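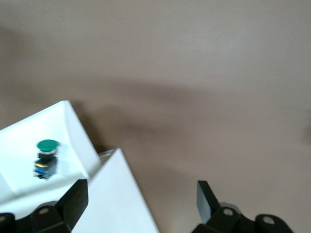 Puvdale's plan to save old shop controls from the dumpster has a new home in Lolville, and a bigger promise than it can back up so far. The parts exchange, called Yin, opened 01/02/2018 in a former bakery the locals still call the Oven. Members drop off switches, relays and lamps, which are sorted into trays and offered free to schools and small repair shops. A green mushroom-style push button sitting in a white tray is the sort of thing the group says should never be thrown out. Maybe so. But a used switch is only worth having if it has been tested, and Yin tests just one part in 16.

Organizer Samina Sial says 3,446 parts have come in since November. She puts the number taken home by new owners at 362. "People need time to find us," Sial said. The town gave the exchange $900 for shelving and has not said whether it will give more.

Daiane Coutinho, who runs a repair shop in Lolville, has been twice and left with one relay. "I like the idea," she said. "I can't put an untested button on a customer's saw — I'd have to check every one myself, and a new one isn't that expensive."

Sial said more testing is planned. She gave no start date.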